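Kapitel 4: Vorführung am Tag der offenen Tür

Den Aufbau aus Kapitel 3 habt ihr hinter euch, der Arm ist verschraubt und der Greifer meldet sich am Bedienpanel. Jetzt kommt der Teil, auf den ich mich jedes Jahr freue: die Gäste! Ich schreibe es so auf, wie ich es bei uns in Drurton mache, ihr dürft gern abkürzen.

1. Tuch auf den Tisch legen und glatt ziehen. Ein buntes Muster macht die Sache fürs Publikum viel spannender als eine graue Platte.

2. Holzteile mit Abstand auslegen, damit die Finger dazwischen Platz haben (ich nehme gern Würfel und ein gestuftes Teil dazu, das gibt immer Fragen).

3. Am Panel das Programm "Totell" laden und die Geschwindigkeit auf 50 Prozent stellen.

4. Kraftsensor ohne Last nullen, und zwar bei geöffnetem Greifer.

Hinweis: Erscheint Meldung 908, ist das Nullen fehlgeschlagen. Quittieren, 2 Sekunden warten, nochmal.
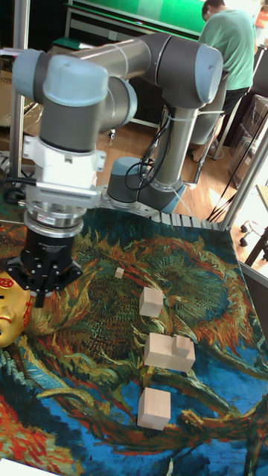 Elaine Godoy schrieb mir nach der letzten Vorführung, bei ihr sei Schritt 4 regelmäßig untergegangen, der Greifer habe dann schon beim Anfahren gestoppt, und sie würde das Nullen am liebsten noch vor das Laden des Programms setzen. Geht auch, liebe Elaine! Totell überschreibt den Nullwert nicht, die Reihenfolge von 3 und 4 ist also Geschmackssache.

5. Startposition anfahren: Greifer knapp über dem Tisch, Finger nach unten. Prüft mit einem Blick von der Seite, ob die Kabelschlaufen an der Basis frei hängen.

6. Einen Probelauf ohne Gäste machen, danach erst die Leute heranholen.

Vorsicht: Während der Arm fährt, greift niemand auf den Tisch, auch ihr nicht, auch nicht "nur kurz". Wer ein Teil umlegen will, drückt vorher Pause. Der Not-Halt bleibt die ganze Zeit in Reichweite einer eingewiesenen Person.

7. Nach der Vorführung Arm in Parkposition fahren, Panel sperren, Holzteile zurück in die Kiste. Wie ihr das Protokoll sichert, steht in Kapitel 5.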